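Billness Small-Group Journeys -- Traveler Support
Ticket subject: Single supplement charged after roommate match, and the Jorora transfer missing from my final documents
Status: Solved
Opened by: Romana Kollár
Handled by: Kamol Saengthong (Traveler Support), Přemysl Hrubý (Booking Systems)
Tour: Fekanmont Highlands and Lakes, December departure

Romana Kollár, 9:12 am

Hello there, and thank you in advance to whoever ends up with this one. I have traveled with Billness before and loved every minute, so please don't read any grumpiness into this, I just want to get it sorted before I start packing.

I am booked on the Fekanmont trip in December. When I signed up in the spring I ticked the box to be matched with a roommate, and a little later I got a very nice email saying I had been matched with another lady on the tour. Wonderful! We have already talked on the phone and we are both early risers, so I think we'll do just fine.

But when I opened my final invoice in the Vidmar portal last night, there was a single supplement on it for $170. I thought perhaps it was a deposit that comes back later, so I went looking through the terms, and as far as I can tell there is no such thing. My roommate looked at hers and she has no supplement at all.

The other thing is the day we go from Fekanmont down to the lodge at Jorora. On the itinerary I printed in the summer there was a van transfer after lunch with our luggage. In the new final documents that line is gone altogether. The day goes straight from the morning market visit to dinner at the lodge, and I'm sure we are not expected to walk there with our suitcases (although my brother-in-law says it would do me good).

I have tried logging out and back in, and I tried on my tablet as well as the computer. Same on both. I'd rather not pay the balance until I know what the right amount is, and the portal keeps reminding me.

Warmly,
Romana

Kamol Saengthong, 9:50 am

Good morning Romana, and welcome back! I'm so glad you're coming along to Fekanmont, it's a lovely trip and the lodge has the best breakfast of any place we use.

You were quite right to hold off on the payment. I've put a pause on your balance, so the reminders should stop, and your place on the tour is completely safe in the meantime. If one more reminder sneaks out this morning, please ignore it.

I can see your roommate match in our notes, and I can see the supplement on your invoice, and those two things shouldn't be living on the same booking. I'm going to look into that first and then come to the transfer. Could you send me two things when you have a moment?

The PDF of the final documents exactly as you downloaded it from the portal.
The older itinerary you printed, if you still have the file. A scan of the page for the Jorora day would be fine.

You can add files with the paper clip button under the reply box.

Romana Kollár, 10:34 am

Hello Kamol, what a quick answer! Both files should be attached to this message. The older one is a scan because I only have the paper copy now, and I'm afraid it has my handwriting all over it (the list in the margin is what I want to bring back for the grandchildren, please pay no attention to it).

While I was at it, I noticed that the portal says "Document version 2" at the bottom of the new one. I never saw a version 1, unless that is the summer one.

Romana

Kamol Saengthong, 11:05 am

Got them, thank you, and both open nicely on my side. Your scan is perfectly readable.

Yes, the summer itinerary was the first version. The second was created when we finalized the room list with the lodge. So the supplement and the missing van may turn out to be cousins, as both changed at the same step. I'm passing this to Přemysl, who looks after the booking system, with my notes below. You're welcome to read along, though some of it is a bit dry.

Notes for Přemysl:
Roommate match is confirmed on both bookings. Room type on the roommate's booking reads "twin shared." Room type on Romana's booking reads "twin, sole use," and I believe this is what triggers the supplement. I didn't want to change it by hand before you had a look.
In the tour template, the Jorora transfer is present and marked as included. In the generated PDF it isn't there.
I regenerated the PDF once in preview and got the same result.
Cleared the document cache for this booking and tried again. No change.

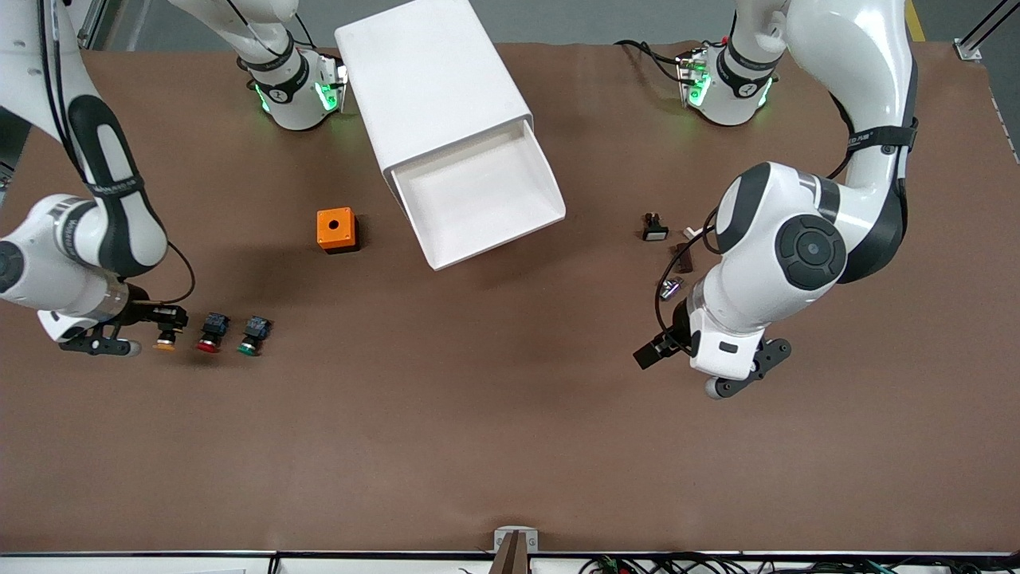
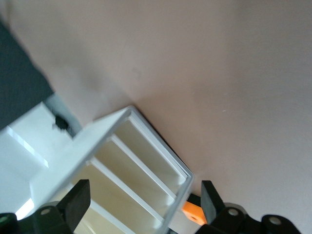

First picture: push-button switches on the brown mat. Second picture: the white divided tray.

Přemysl Hrubý, 1:20 pm

Hi both. I've had a good look at this over lunch and have most of an answer.

The supplement: when the match was made, the system linked the two bookings but only updated the room type on one of them. Romana's was open on somebody's screen here at the time, and Vidmar locks a booking while it's being edited. The update waited for the lock, gave up, and left the old room type in place. It did write a warning to the log, but it's a quiet one and it was easy to miss. I have changed the room type to "twin shared" and the $170 line has dropped off by itself, as it should.

The transfer: Kamol, your instinct about the cousins was close. The van on the Jorora day is attached to the shared-room group in the template, of all places. I think it was set up that way years ago, when sole-use guests were put up at a different hotel and went down by taxi. That hotel is no longer on the tour, but the rule stayed. So anybody with a sole-use room type loses the transfer from their documents. Only from the documents, I should say. The seats in the van are ordered from the passenger list, and Romana's name is on it.

Steps taken so far:
Corrected room type on Romana's booking.
Rebuilt the invoice. Total now matches the roommate's, apart from travel insurance, which they chose differently.
Moved the Jorora transfer in the template from the shared-room group to "all travelers."
Started a rebuild of the documents. The queue is long this afternoon, and it shows a wait of 40 minutes.

Still to do: check the other travelers on the departure who really did book sole use, as they will be missing the same line.

Kamol Saengthong, 1:42 pm

Thank you, Přemysl, that is a huge help -- and what an odd little leftover!

Romana, in plain words: you don't owe the $170, you do have a seat in the van, and your suitcase has one too. A fresh set of documents is on the way. I'll write again when they're in your portal. Please don't print anything just yet and save your ink.

I've also asked Jozef Dijkstra, who will be your tour leader, to confirm the pickup with the van company so that we have it from a second pair of eyes.

Romana Kollár, 2:15 pm

Oh, that is a relief to hear. I called my roommate and told her, and she was pleased too, she had been worrying that I'd changed my mind about sharing!

May I ask one small thing while I have you? On the older itinerary the van left after lunch, but it never said where from. Is it the hotel or the market square? My knee is not what it was, and if it's a long walk from the market back to the hotel I would like to know so I can wear the good shoes.

Jozef Dijkstra, 3:08 pm

Hello Romana, Jozef here, very much looking forward to meeting you. The van is confirmed. It picks us up at the front door of the hotel in Fekanmont, and our bags will be waiting in the lobby from breakfast time, so there is nothing to carry through the market. The walk back from the square is gentle but there are cobbles, so yes, the good shoes please. If your knee is complaining that day just tell me in the morning and I'll have the driver stop by the square for you first. It's no trouble, he passes it anyway.

The road down to Jorora has plenty of bends. If you are someone who gets queasy, ask me for a seat near the front.

Kamol Saengthong, 3:31 pm

The new documents are in your portal now, Romana. At the bottom they should say "Document version 3." If you still see the older number, close the tab and sign in again, because the portal sometimes hangs on to the last file you opened.

I've read through them myself and checked these points:
Room type: twin shared, with your roommate's name beside yours.
Single supplement: gone.
Jorora day: van transfer after lunch, luggage included, and I've added the hotel front door as the pickup point.
Balance reminders: still paused. They'll stay off until you tell me you're happy with the invoice.

Romana Kollár, 4:04 pm

All there, and it says version 3! I have paid the balance and the portal gave me a green check mark. I'm going to print it now and copy my margin list over to the new page.

Thank you to all of you. Please tell Jozef I would love a seat near the front.

Kamol Saengthong, 4:20 pm

Payment received, and the front seat is in Jozef's notes. Have a wonderful trip, Romana, and do write to us if anything else comes up before you go. Replying to this ticket will open it again.

Internal follow-up (Přemysl Hrubý, 4:47 pm)
Documents rebuilt for the sole-use travelers on the December departure, transfer line now present. Kazimír Kratochvíl is going through the other Fekanmont templates for the same old rule. I have written to Vidmar support to ask whether the lock warning can be sent by email. Leaving that as a separate ticket.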